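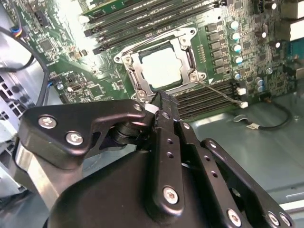 OFFICE LIFE

The old payroll computer at Unia finally retires in July, and the farewell is shaping up to be warmer than the one we gave the last finance manager. It has outlasted 3 office moves and the entire Ronurham branch.

Staff were asked to clear out their personal folders first. The shared drive gave up 1,841 files, among them 60 versions of the Tudlow parking plan, all labeled "final." 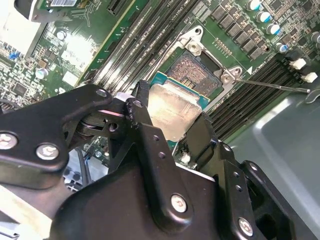

The parking plan was never adopted, so people in Tudlow still park wherever they like — mostly in front of the loading door. A fresh draft goes around next month. Please do not save it to the desktop. 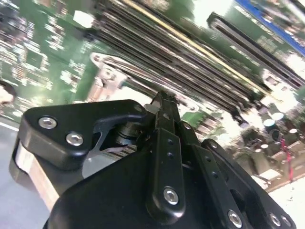

Kalkidan Mekonnen
Office Manager

Anyone who wants to keep an old file should move it to the Simiyu folder before the switch. Vacation photos count as old files. So does the recipe for bean dip, of which we hold two competing versions, and I will not be choosing between them. Questions can go to the front desk, where they will be added to the pile.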